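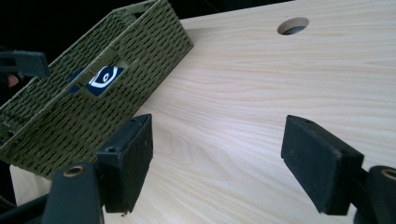
**Category: Gripper bench tests / Soft goods**

# Comparing finger pads with a bag that won't keep still

Rigid blocks are a flattering test. Any pair of fingers that can close will pick up a rigid block, and you go home thinking you've bought well. A floppy fabric pouch is less polite. If you're choosing between pads for a pair of hand-held grippers, give the pouch a morning before you give anyone your money.

I ran this with two sets of pads, the fuzzy black ones we already had and the bare rubber ones Valico sells. You'll need two grippers, a table, an open basket and one fabric pouch. Something printed on the front helps, as you'll see in step 3.

## Before you start

Brush the pads. Fuzzy facings collect lint with real dedication, and a linty pad slips sooner than a clean one, so you end up testing your housekeeping. Check the screw at the top of each pad while you're there, if yours have them. Mine had worked loose on one side, and I'd spent an afternoon blaming the controller.

Pick a basket with a woven side. Smooth plastic tubs forgive a clumsy approach. Weave catches on loose fibres and tells you straight away that you came in too low.

## The test

1. **Set the table.** Basket to the left, pouch to its right, both well clear of the table edge. Mark the pouch's spot with a bit of tape. You will think you can remember where it goes, and by the tenth go you'll be a hand's width out.

2. **Come in from both sides.** Keep the jaws level with each other and let both pads touch the cloth before you squeeze. If one arrives early it shoves the pouch along the table, and you follow it like someone chasing a hat. Leave enough slack in the cables to reach the basket and back.

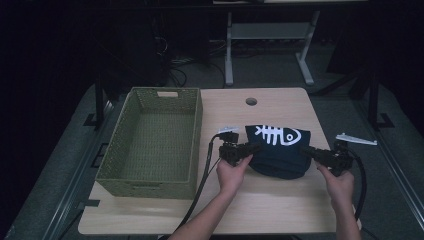
3. **Close slowly and watch the print.** Our pouch has a fish skeleton on it, and its ribs make a decent gauge. If they bunch up evenly, both pads are holding. If one end stays flat while the other crumples, one gripper is doing all the work and the other is there for company.

4. **Lift, pause, lower.** Count to 10 with the pouch in the air. Note any creep, even if it doesn't fall. Creep at 10 seconds is a drop at 30.

5. **Move it to the basket.** Let go over the middle. A pad that won't release is as much of a nuisance as one that won't hold, and fuzzy pads can be clingy.

6. **Swap pads and repeat.** I did 72 lifts with each set, which is more than anyone should. The fuzzy pads dropped the pouch 11 times. The rubber ones dropped it less often but dragged it sideways on nearly every approach, and I came to dislike them personally.

## What I'd buy

For cloth, the fuzzy pads, plus a small brush. The rubber set does better on boxes, though so does a pair of salad tongs.

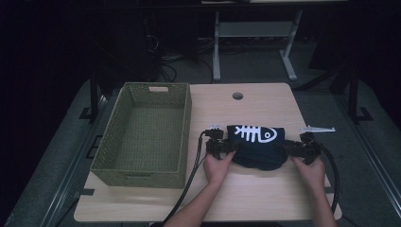 Oratile Ndlovu wrote in to object that pad material matters less than closing speed, and that I should have run both sets at half speed before blaming the rubber. Fair enough. I tried a handful of slow lifts afterwards and the sideways drag did ease off. I still don't like them.

If you repeat this with a different cloth, write down the closing speed as well as the pad. I'll be doing the same with a tea towel once I've stopped seeing fish.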